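Clubs > Trip reports > Ernolholm open day

Search this site Go

Ernolholm open day, quick writeup before I forget it all

Oct 23, 2021

Got there late, parking was a mess, missed the welcome talk completely. Sorry Nusrat, I know you wanted notes on that. Coffee ok. Signed in, got a sticker, went straight upstairs to the student project room, which was the one I came for.

The project is called Prida. Student team, five of them, trying to get robot arms to do the boring parts of a chemistry bench. Funnels, flasks, powders. Ettore Sorrentino is team lead this year and did most of the talking. They started in July with 800 dollars for glassware and fixtures and have gone through 21 flasks so far. He said that like he was proud of it. Kind of was.

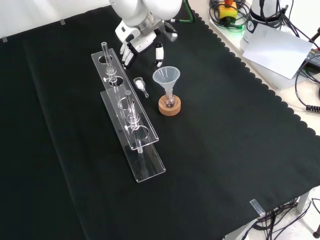 Hand over the funnel and flask, columns in the racks behind. Prida bench, Ernolholm.

Stood at the rope a good while. Their rule is everything gets rehearsed at quarter speed first and one person stays by the stop button the whole time. Good rule, we should steal it. Our kids run full speed on day one and then wonder about the cracked servo mounts.

Asked about software. Howlader is their own planner, written by last year's team, mostly uncomented. Janaka Seneviratne is rewriting it and looked tired. It has 9 steps for the powder transfer and the students can swap a step out without touching the rest. That part I liked a lot.

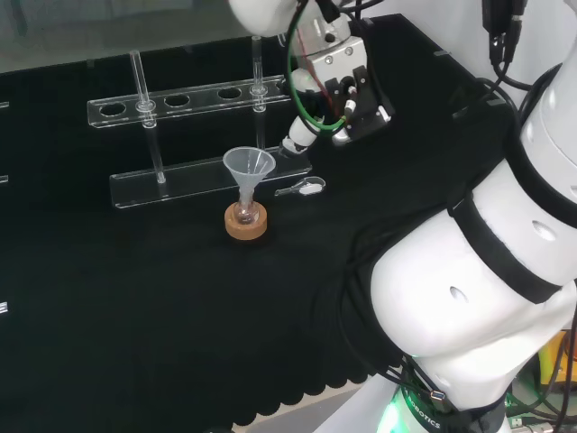

Layout was what I really wanted to ask about, our own table being such a disaster. Dilruba Kumarasinghe handles theirs. She moves things around on paper first, then tapes out the reach limits, then puts the cloth on over it. Black cloth because shiny tabletops gave their cameras trouble. The cork ring under the flask is such a cheap fix, round bottom, sits upright, done. We spent two weeks printing a holder. Two weeks! She also wants more open space between the two arms and says every team underestimates how much room the cables want.

Fingertips next. They go through a lot of designs. Soft ones grip glass better but wear out, hard ones last and drop things. Dilruba keeps a notebook of every version with a date and one line on what went wrong, even the embarassing ones. Asked if I could copy a page, she said sure.

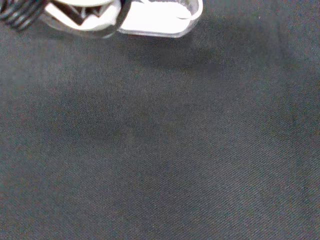

Clear fingertip with the white pad inside, just above the cloth.

Budget stuff for our meeting. Next year they are asking for 2,000, mostly for spare fingers and a second set of glass. Sundadeck lets them have the room free on weekends, so no rent. Entry for the spring showcase is open to outside clubs, form is on the noticeboard page, I have not read it yet.

Skipped the machine shop tour, line was too long. Gift table had pens.

Things to bring up with our group: quarter speed rule, tape under the cloth, finger notebook. Also cork rings. Will ask Ettore what size they use, forgot to.

Comments

Nusrat Bhattacharjee: No welcome talk notes, I see. Did you get a program at least?

Habibur Begum: We tried black cloth last year and it kept sliding. Do they clip theirs down?

Janaka Seneviratne: Yes, clear clips at the edge. And the planner has comments now. A few.

Nusrat Bhattacharjee: Put me down for the spring showcase, I can drive.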